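Project report, draft 3 – teleop demos for door opening
Châu Kiều and Olga Rivas
February 2, 2026

**What we were trying to do**

Show a simulated two-arm robot how to open a door by driving it ourselves, then train a policy on the recordings. We picked doors over the drawer task from September, mostly becuase the drawer demos were boring and everyone in the course did drawers. The sim is Bandara. Remote control goes through Jirer, which reads the two hand controllers and sends gripper targets to the arms. Recordings get saved and cut up with Climus.

One demo = start away from the door, move the right gripper to the lever, press, pull, stop. Operator ends the recording with a button. Left arm is live the whole time but doesn't have a job in this task.

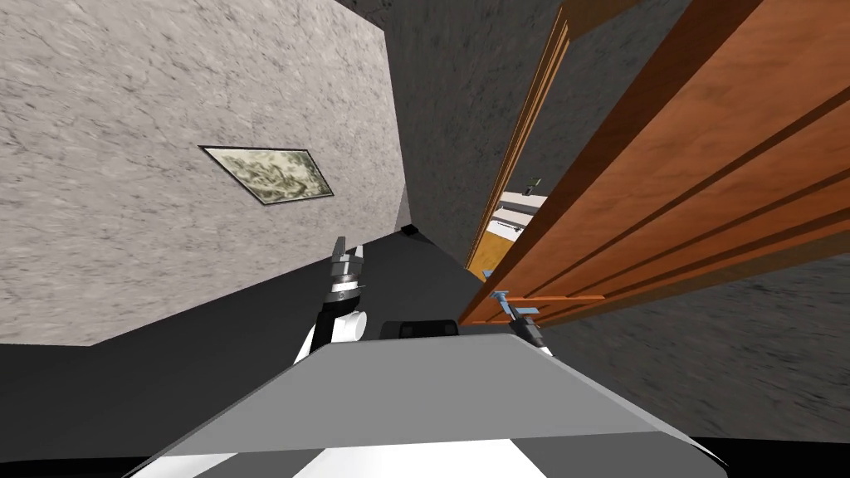 Controller mapping took longer than anything else in the first half of the project. Jirer's default is one to one, so if your hand moves ten centimeters the gripper moves ten centimeters. Fine for big moves. Terrible for a lever. We added a slow mode on the trigger that scales motion down to 40 percent, and Châu's success rate went up the same afternoon. Olga never liked slow mode and drives without it, so the two halves of the dataset feel pretty different. More on this below.

**Recording**

291 demos in total, before filtering. We threw out 16 where the operator gave up or the sim glitched (gripper passing through the lever, mostly). Another 7 were fine but got recorded with the wrong camera settings so they're in a seperate folder and not used for training.

Rules we settled on:

- right hand only for contact
- no regrasping more than once, otherwise restart
- hold still for a second before pressing the lever
- stop when the door is clearly open, don't chase the last few degrees

The second-long hold was Olga's idea. It gives the policy a clean spot to learn from instead of one smeared motion.

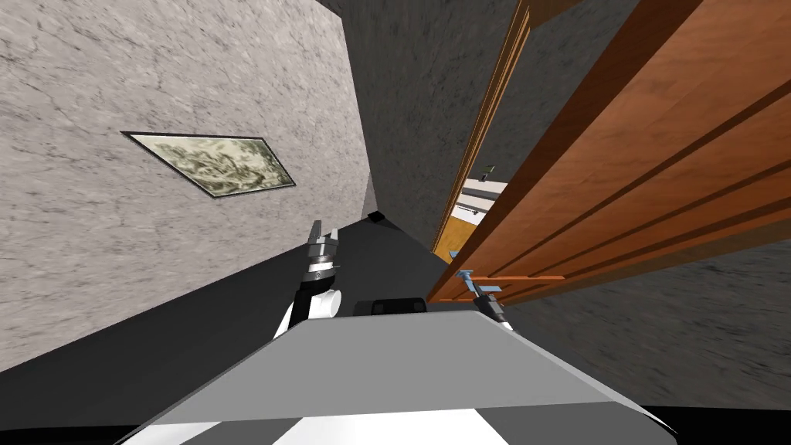

Pulling is the hard part to demonstrate. With a real door you feel the resistance and your wrist follows the arc without thinking. Over the controllers there is no force feedback so you watch the door and guess. The main camera makes it worse, the whole room leans and the door fills the right side with the light blue handle down near the robot's body, so "toward me" on screen isn't toward me in the hand. We both pulled straight back at first and lost the lever. What worked was pulling a little, letting the base catch up, pulling again. Slow, and the demos got long – some are double what we planned for.

Left arm: we told ourselves to keep the left controller on the desk. Didn't always happen. Any drift in your left hand gets recorded too and the policy will happily copy it. We now freeze the left arm in software during the pull. Should have done it on the first day.

**Training**

Plain behavior cloning. Inputs are the main camera, the wrist camera and joint positions. Output is the next chunk of actions for both arms. Trained for 400 epochs on the lab machine with the Codska scripts, no tuning except batch size. Val loss flattened out well before the end, we let it run anyway.

We don't have final rollout numbers yet, they go in the next draft. What we can say from watching:

- reaching for the lever is good
- pressing is okay, sometimes too early
- pulling is where it fails, same place the humans struggle
- policy trained only on Châu's demos is slower and steadier, Olga's only is faster and misses more

Mixing both gives something in between, with odd hesitations near the lever. Our guess is that it can't decide which operator it is. Need to check by adding an operator tag to the input.

**Wrist camera**

We argued about this one a lot. It adds training time, and during the approach the view changes fast. But the main view loses detail right when the fingers get close, so we kept it. The ablation without it is queued. 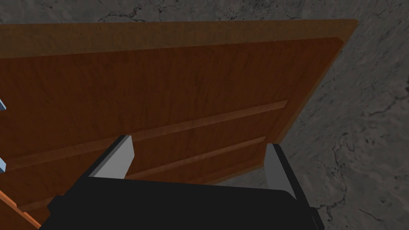 Marlene commented on the last draft that we should be recording fewer demos and better ones, and that if two operators drive this differently then we have two small datasets and should say so in the report. She also asked why the starting pose is nearly the same every time.

Fair on both. Start pose was fixed because resets were easier. Randomizing it is on the list, along with:

- redo the long demos with slow mode on, both operators
- operator tag
- left arm frozen for the full demo, not just the pull
- write down the controller mapping properly, right now its only in Châu's notebook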